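Search the list archives
Enter keywords Go Advanced

To: Student Robotics Section, all members
From: Section Office, Fovness Technical College
Date: Mon 18 August
Subject: Re: Bimanual task for the autumn entry

The Section Office thanks all members who responded to last week's message on the choice of task. The relevant part is quoted below for those who joined the list after it was sent.

> The Clistora Student Challenge asks each entering team to
> demonstrate one household or workshop task using two arms.
> The task must involve contact between at least two objects.
> Teams are to register the task by the end of August and may
> not change it afterward. Members are asked to state a
> preference between cable insertion, folding, and lid
> removal, and to say whether they can attend the evening
> sessions.
>
> Lab access remains limited to members who have completed
> the safety course.

Cable insertion received the most support and has been registered as the section's entry. The folding task will be kept for the spring course, where there is more time to prepare materials.

Members should note the following arrangements.

Each working group is expected to submit 20 complete demonstrations before the first review. A demonstration is complete when the plug is fully seated and both grippers have been withdrawn. Partial attempts should be saved in the separate folder and labeled as such — they are useful for training, but they will not be counted toward the total. The section as a whole is aiming for 300.

Power strips used in the exercise are to remain disconnected from the wall supply at all times. This rule applies during setup and cleaning as well as during recording. Any group found working with a live strip will lose its lab access for the rest of the term.

The Fedolell log sheet has been revised. Please enter the plug used, the socket chosen, and which arm performed the insertion. Groups that recorded on the old sheet need not copy their entries over.

The travel contribution for the final has been set at 80 per member, payable to the Section Office. Members for whom this presents a difficulty may write to the office in confidence. The Van Acker student grant also remains open to first-year members.

Groups may choose whether the second arm holds the strip or stays clear of it, and are asked to use both approaches before settling on one. The starting angle of the strip should also be varied between attempts.

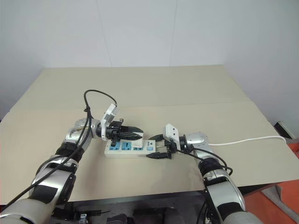

White plug held over the strip in the first; black plug in place and the strip gripped at its other end in the second. 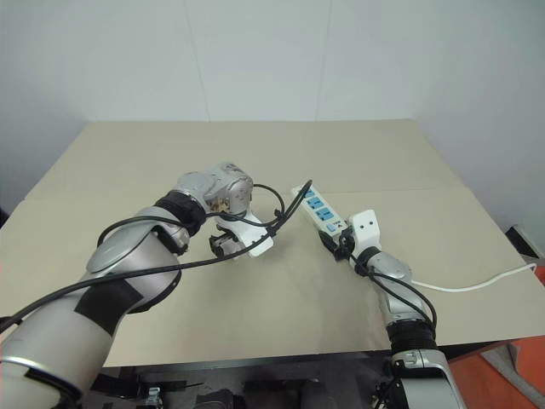
Fedolell group wrote back to the list that holding the strip had made their results more consistent, but that it also added a step which their operators found tiring over a full evening. They asked whether a rubber mat would be permitted under the strip in place of the second gripper, and whether demonstrations recorded with a mat would count toward the required number. They would also prefer the later session if another group is willing to exchange.

Shared 20 times | 1,453 views

Recent messages on this list
Lab access list, updated
Lost safety glasses, Room 3
Clistora rules: second clarification
Van Acker grant: application form
Re: Evening session times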